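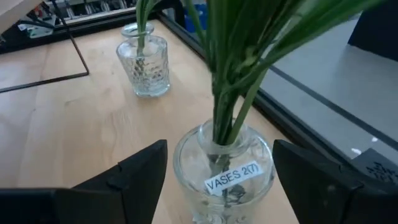
Cahier d'atelier, 4 février 2022

Rechercher dans le cahier… OK

Bon, je note tout ça tant que c'est frais, parce que Faraji va me le demander et que je vais forcément oublier la moitié (comme en décembre, où j'avais « tout dans la tête », on sait comment ça a fini).

Donc : tâche vases, cellule Pelik, pince Were à deux doigts. Le bras descend, encadre le vase, serre, soulève, déplace vers la gauche, repose. Sur le papier, de la routine. On l'avait fait tourner toute la semaine avec des vases vides et je commençais à trouver ça un peu ennuyeux. Aujourd'hui on passe aux vases pleins, avec de l'eau et de vraies tiges, et évidemment c'est là que ça se corse !

Essai 189. Les doigts arrivent de part et d'autre du vase étiqueté « VASES 2(7) », la pince commence à se fermer, tout va bien, et puis au lieu de s'arrêter au seuil de force elle continue. Pas vite, mais elle continue. J'entends le moteur qui change de ton, ce petit grognement que je déteste, et je tape l'arrêt d'urgence. Le vase n'a rien, moi j'ai pris dix ans. Un peu d'eau a sauté par le col, j'ai tout essuyé avant de toucher à quoi que ce soit d'autre.

Premier réflexe : accuser le capteur de force. J'ai passé une bonne partie de la matinée là-dessus. Zéro refait, câble rebranché, cale de mousse entre les doigts : il lit 10 N quand on lui demande 10 N, et il s'arrête pile où il faut. Même chose avec un vase vide. Le capteur est donc hors de cause, et je lui présente mes excuses.

Deuxième piste, la bonne je crois. J'ai relu le journal ligne par ligne (café, biscuits, musique, on s'occupe comme on peut). Juste avant l'incident, Jeltix passe en mode « objet perdu ». Le module de vision ne retrouve plus le contour du vase, il bascule sur la dernière largeur connue, et cette largeur est celle du col ! Or on serre sur la panse, qui est bien plus large. La pince cherche à atteindre une consigne de position qui correspond au col, et dans ce mode-là, tenez-vous bien, la limite de force n'est pas appliquée. Elle est lue, elle est écrite dans le journal, elle ne coupe rien. J'ai relu le passage trois fois pour être sûre.

Pourquoi le contour se perd, c'est une autre histoire. Le verre transparent, déjà, ça n'aide pas. Avec de l'eau dedans et les tiges qui se déforment à travers, c'est pire. Et les feuilles, qui montent tout droit devant la caméra du poignet et finissent floues dans un coin... Ajoutez le relief du verre qui accroche la lumière et je comprends que le pauvre module s'embrouille. Le deuxième vase, derrière, avec ses petites bosses partout, je ne l'ai même pas tenté.

Ce que j'ai changé avant de repartir :

- limite de force imposée côté contrôleur de pince, donc valable dans tous les modes, Jeltix peut raconter ce qu'il veut ;
- « objet perdu » = arrêt et ouverture lente, plus jamais de fermeture sur une valeur mémorisée ;
- vitesse de fermeture divisée par 2 pour tout ce qui est en verre ;
- lunettes obligatoires dès qu'il y a un vase sur la table, même quand on « regarde juste vite fait » (je me vise moi-même).

J'ai rejoué la séquence avec un gobelet souple à la place du vase, en masquant l'objectif avec un bout de carton au moment de la fermeture. Arrêt, ouverture, message d'erreur. Refait une fois, pareil. Ça ne vaut pas un vrai test sur le verre mais ça me permet de dormir.

Reste un truc qui me chiffonne : l'arrêt d'urgence a coupé le bras tout de suite, mais les doigts sont restés serrés. Je ne sais pas si c'est voulu. Pour un objet lourd en l'air, je comprends qu'on ne veuille pas tout lâcher ; pour une main coincée, beaucoup moins ! J'ai écrit chez Girnico pour demander comment c'est réglé d'usine et si on peut desserrer à la main sans remettre sous tension. Pas de réponse pour l'instant.

Faraji, si tu lis ça avant moi demain : ne relance pas les vases pleins, s'il te plaît. La cellule est consignée, la clé est dans le tiroir du haut. L'ancienne config est gardée à côté de la nouvelle avec « NE PAS UTILISER » dans le nom, et j'aimerais bien que tu relises mes deux modifs côté contrôleur, surtout l'ouverture lente, j'ai mis la vitesse un peu au pif.

À racheter aussi : essuie-tout, on est au bout du rouleau.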